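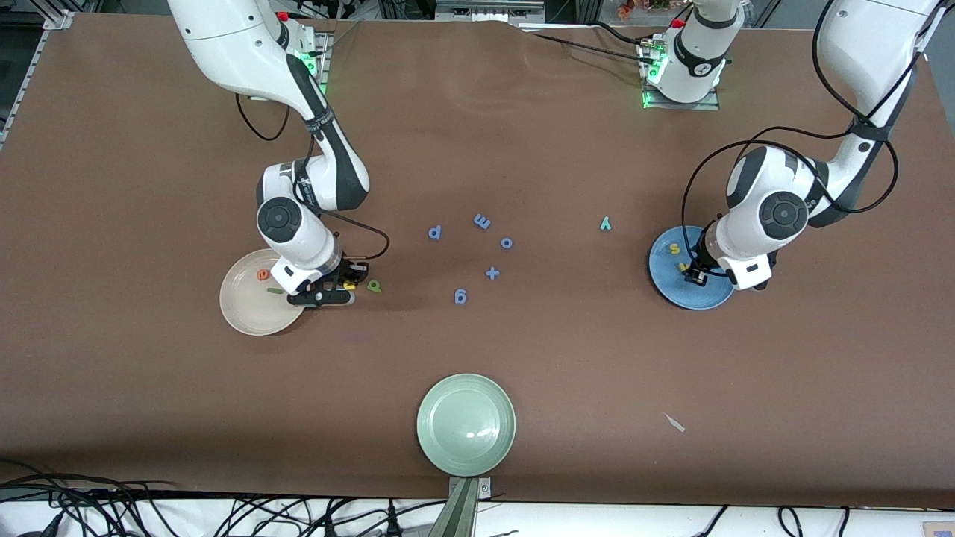 I've been meaning to write up the Plillano twin-arm kit since March, and now that I've had proper time with it I can say I'm a bit smitten. Two arms, the grippers, a base plate for each and a fat bag of bolts, all in one delivery from Haslinger. I had mine up and moving by teatime!

Setting up is mostly cable work, so leave yourself plenty of slack at the elbows (I didn't, the first go, and had to redo the lot). The software is called Bitness and it's much friendlier than I feared. You guide the arms through a job, save it, then do it again, and again. The handbook suggests 100 goes for a simple sorting job. I began with 33 out of sheer impatience and got something rather wobbly, so do listen to the handbook.

Foam letters are a lovely thing to practise on, by the way – cheap, light, and a dropped one does no harm. Plates are harder than you'd think. The rim gets in the way of the fingers, and coming in at a slant is a knack I'm still learning.

Grumbles? The grippers come set far too tight, and the page on changing that is missing from the printed book. Yasir Bajwa at Haslinger sent it over the same day, bless him. And yes, 3000 euros is a lot of money for a hobby.

Heidrun Zürcher asked in the comments whether it works with the older Desell controller. It does, but you'll need version 2 of the adapter.

Posted 21st May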